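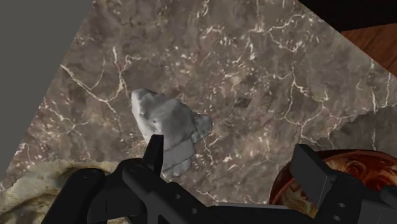

Brown marble with fine white veining

How to Look After a Marble Countertop (Without Losing Your Mind)

When we moved into the old house on Flilthorpe Lane, the kitchen came with a marble countertop that I loved on sight and was afraid of for the entire first year. I wouldn't set a lemon on it. I made my family use coasters for water! These days I'm a good deal calmer, and I'd like to pass along the routine that got me there, as it takes very little time once you've got the hang of it.

What you'll need
Mild dish soap
Two soft cloths, one for washing and one for drying
Baking soda
Plastic wrap and painter's tape
A stone sealer that says it's fine for marble and for places where you prepare food

Everyday cleaning
Put a small squirt of dish soap in a bowl of warm water, wring your cloth out well, and wipe the whole counter, going back over it with plain water to pick up the soap. Then dry it. I skipped the drying for months and wondered why my counter always looked so cloudy — it was only soap film and water spots, and a dry cloth would have taken care of both.

Please keep vinegar away from it, along with lemon-based sprays and anything gritty. Acid eats into the polish and leaves a dull mark called an etch, and no amount of scrubbing will bring the shine back. Light etches can often be buffed out with a marble polishing powder (go gently, and try it in a corner first), but deep ones are a job for a stone shop.

Getting a stain out
A stain is darker than the stone around it, while an etch is usually paler or duller, so tip your head and look at the spot against the light before you start. Brown stone like mine hides coffee wonderfully and shows oil terribly.

For an oil stain, mix baking soda with enough water to make a paste like thick peanut butter. Spread it over the stain and a little past the edges, cover it with plastic wrap, and tape the wrap down. Leave it for 24 hours. Then take off the plastic, let the paste dry out completely, and lift it away with a plastic scraper. Rinse and dry. My worst one, from a leaky bottle of olive oil, needed three rounds, so don't be discouraged if the first one only fades it!

Checking the sealer
Drip a spoonful of water on the counter and go fold some laundry. If the stone has darkened under the water when you come back in 12 minutes or so, it's time to reseal. Test a couple of places, especially by the sink, where the sealer wears off first.

Sealing it again
Clean the counter the night before so it's good and dry by morning. Open a window, wipe the sealer on in small sections, and follow the waiting time on your bottle. Buff off every bit of the extra before it dries, or you'll have a sticky haze to deal with (ask me how I know). I do mine every 9 months, usually finishing up before the baking starts in December, and I keep everything off it overnight.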